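Speaker notes — "Two Hand Grippers and a Pile of Blankets"
Evside shared workshop, members' evening
Gintarė Luik

Start with the finished pair on the table. Let people pick them up while I talk. Don't wait for latecomers.

Say what the project is. A pair of hand-held grippers, one for each hand, used to record how a person moves things so that an arm can be trained on it later. The arm is Teodor's project and he speaks in February. Do not get pulled into questions on the arm.

The fingers. Printed in yellow because that was the spool on the shelf. Wedge shape, wide at the base, with a long hollow so they give a little when they close. Pass around the box of broken ones. There were 13 versions. Version 11 was the first that could hold a blanket edge without tearing at the base. Primo Colombo redrew the base after that and it has not cracked.

The body. Black side plates with slots, cover plate held on with cross-head screws. I used glued inserts at first and regretted it. Show the stripped one.

Weight. Ask someone to hold one out straight for a minute. This is the main complaint from everyone who has tried it. Ruxandra wants a wrist strap. I want a lighter battery — we have not settled it.

Cost. 138 for the pair in parts, not counting filament. People will ask. The parts list is on the sheet by the door.

Why bedding. Cups and blocks went well early on and we learned little from them. A folded blanket is soft, heavy and has several layers at the edge. If the fingertips go in too shallow you get only the top layer. If they go in too deep you push the whole pile. We want 2,000 recorded grasps on cloth before changing the fingers again.

Pictures next. Leave them up for a while. Point out the fingertips, then the mat, whose stripes make it harder to track position than a plain sheet would.

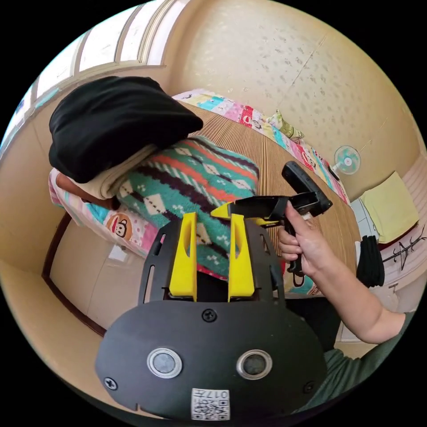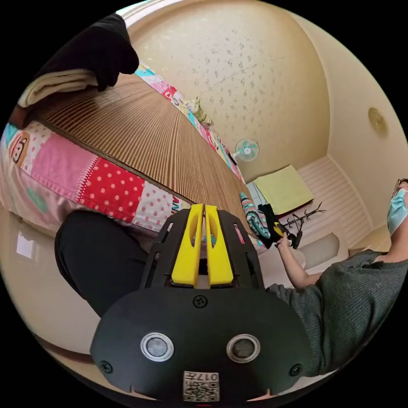
Folded blankets on the bed, with the second gripper in hand. The fingers of the near gripper are apart in the first picture and almost touching in the second.

After the pictures: questions, then soldering bench until closing. Remind people to put the broken fingers back in the box.

Related notes
Teodor Neagu: Training a small arm at home
Gert Botha: Printing parts that bend
Ruxandra Coman: Straps, handles and tired wrists

Evside Shared Workshop | Contact | Back to top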